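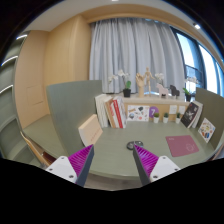 Desk of the Month: Number 7 Gets a Clear-Out

Hello again, desk people! It's February, the heating in our building is doing that clanking thing, and I've spent the better part of an afternoon sorting out a desk that isn't even mine. I loved it. I'm not going to pretend otherwise.

For anybody who joined the list since the holidays (welcome!), each month I pick one of the study nooks at Niloner and give it a good going-over, then write down what I did so you can copy the parts that suit you and ignore the rest. Last month was the long table by the windows and it nearly finished me off. There were 60 pens in one drawer and up to half of them wrote. This month I wanted something smaller, so I went for number 7, one of the curved green ones with the tall panels.

I have a soft spot for these nooks. The curve means you can reach nearly everything without rolling your chair, and the panels give you something to hide behind when you're trying to learn irregular verbs. The trouble with a curve is that nothing square ever sits properly against it. Books creep. You put down a neat stack, you come back from lunch, and it has turned into a fan. Brunello Palumbo wrote in after the last issue to ask whether he should get bookends for his (he has the same model at home, lucky man), and my answer is yes, but get the heavy kind, and put only one on each side. He'd been looking at a set from Wultero with a built-in pen tray. Brunello, no. You'll fill the tray with paper clips and then you'll have a paper clip problem.

So, how I went about it. I took everything off, and I mean everything, onto a bath towel on the floor. Then I wiped the desk down with a barely damp cloth and a drop of dish soap, and dried it right away with a second cloth. That matte green finish is lovely but it shows every streak if you let it air dry, so go with the grain and don't rush the last pass. The shelf at the back got a dry brush only. I used an old pastry brush, and it's the best dusting tool I own. I've stopped apologizing for it.

Then comes the fun bit, putting things back, and I always start with whatever the hand lands on most. 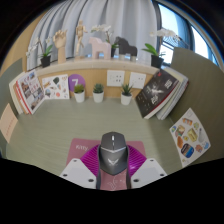
Mouse first, then! I set the pad down, sat in the chair, shut my eyes and dropped my arm where it wanted to go, and then I moved the pad under it. Try this at home, you'll probably find yours has been a few inches too far out for years. It's also worth picking a pad you like looking at, and the dusty-pink one against the sage green makes me happy every single time, especially with that dark gray mouse on top looking like it belongs to a tiny spaceship (pointy at the back, little pale wings for a logo). Pink and green is a combination I would have sneered at in my twenties. I've come around completely. The number disc on the back panel is purple on top of all that, and somehow it still works.

A word on cleaning a mouse, since two of you asked. Unplug it or switch it off. Cotton swab, a dab of rubbing alcohol, run it along the seams and around the wheel, and turn the wheel slowly with your thumb while you do it. Flip it over and do the feet too. As for the pad, cloth ones can usually be washed by hand in cool water with a bit of shampoo and laid flat overnight. Please don't put yours over a radiator. I did that with one from Ilov years ago and it curled up like a potato chip.

The succulents got their turn as well. I'm no plant expert, but I've kept a few going for a long time by mostly leaving them alone, and the three on the back shelf seem to me a nice mix, a bushy one, a tidy rosette and a spiky one. I like that they're all in white pots while the plants themselves do whatever they please. My winter routine is a small drink when the soil has gone dry all the way down, and a quarter turn of the pot whenever I remember. If you have a rosette type, don't pour water into the middle of it. Go around the edge. And dust the leaves with a soft paintbrush now and then, it takes a minute and they look so much perkier.

Shaohua Han, who many of you know from the Chinese conversation table, wandered over while I was on my knees with the towel and asked if I was all right. I said I was having a wonderful time. She stayed for a cup of tea and we got into a long, happy argument about how to shelve books, which brings me to the part of the job I find hardest.

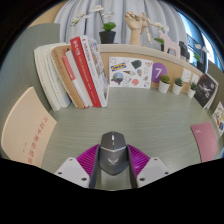
How do you order a small row of books? Shaohua goes by subject, strictly. I go by what gets used, so the everyday ones live nearest the chair and the rest can fend for themselves. In the end I think a short row forgives nearly any system, and on number 7 the tall red one with the white Chinese lettering down its spine does the job of a signpost anyway, you look for the red and work outward from there. The kraft-brown notebook is my favorite thing in that row, mostly on account of how well it sits next to the thick white book. I know that's shallow. I did think about making them all stand up straight, and then decided I can live with a slight lean. If yours lean so far that the pages start to splay, turn the last book flat on its side and use it as a stop.

Thin things are another matter. Booklets and soft notebooks get swallowed in a row of thick spines and you forget you own them, so I like them out where the cover shows. Prop one against the panel, lay another flat near your writing hand, and swap them around when you're done with that chapter or that project. Two or three on show is plenty for a desk this size. Any more and you'll be moving them every time you want to put down a cup.

Bits and pieces, before I go:

The swap shelf by the stairs is full again, so come and take something. There are 80 index card boxes up for grabs from the Kong office clear-out, all with lids, some with dividers. I've taken four. I have no plan for them.

Our running total of items rehomed through the swap shelf has reached 2960! I had to add it up again to be sure. Thank you to everyone who has dropped something off, including whoever left the very good stapler.

Several of you asked what cloths I use. Plain cotton dish towels cut into quarters, washed without fabric softener. The softener is what leaves that greasy bloom on matte surfaces, and it took me far too long to work it out.

If you'd like your own desk in here, send me a note and tell me the one thing on it that drives you up the wall. Cables are fine. Cables are welcome, even! Next month I'm tackling the corner nook with the broken lamp, and I'll be asking for opinions on drawer liners, so get your thoughts together.

Kettle's on most days after three if you want to come by.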